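L'adaptateur cube Trellik : mon avis après un mois de valise

Bon, je ne pensais pas écrire un jour autant de lignes sur une prise de courant, mais vous avez été plusieurs à me demander ce que j'avais emporté en Australie en décembre, alors voilà ! C'est le petit cube blanc de chez Trellik, commandé chez Dotberg le vendredi avant le départ (donc un peu en catastrophe), sur les conseils de ma copine Mirta Toledo qui avait le même à Melbourne.

Côté look, j'aime beaucoup. Un bloc de plastique blanc bien brillant, des angles arrondis, rien qui dépasse à part les broches. Le brillant, par contre, ça marque vite : au bout d'une semaine dans ma trousse à câbles, le mien avait déjà ses petites rayures. Et les inscriptions grises en bas de la face avant sont tellement pâles que j'ai renoncé à les déchiffrer sans lunettes.

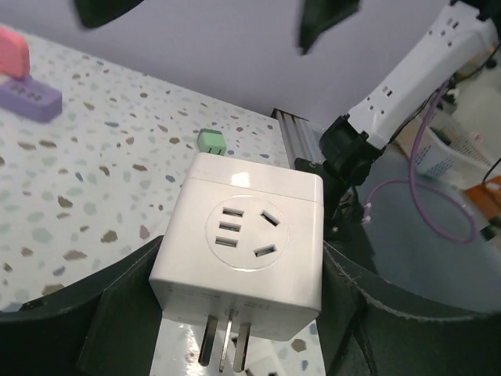 Le cube Trellik, ses trois broches en bas et la façade ronde.

La façade accepte plusieurs sortes de fiches, à deux ou à trois broches, et c'est pour ça que je l'ai pris : j'y branchais tantôt le chargeur de l'appareil photo, tantôt la lampe Unura achetée sur place. Il faut pousser un peu fort les premières fois - j'ai cru que j'allais tout casser - et puis ça s'assouplit.

Seul vrai agacement, son épaisseur. À la pension Tarawneh (une maison de 1926, adorable, avec des prises au ras des plinthes), il prenait toute la place et je devais débrancher la bouilloire pour recharger mon téléphone. Et dans la valise, les broches en biais s'accrochent à tout, j'ai fini par le ranger dans une chaussette.

Je l'ai payé environ 57 francs, port compris. Un peu cher pour un cube, mais je le reprendrais. Ma note : 4 sur 5, et je garde la chaussette.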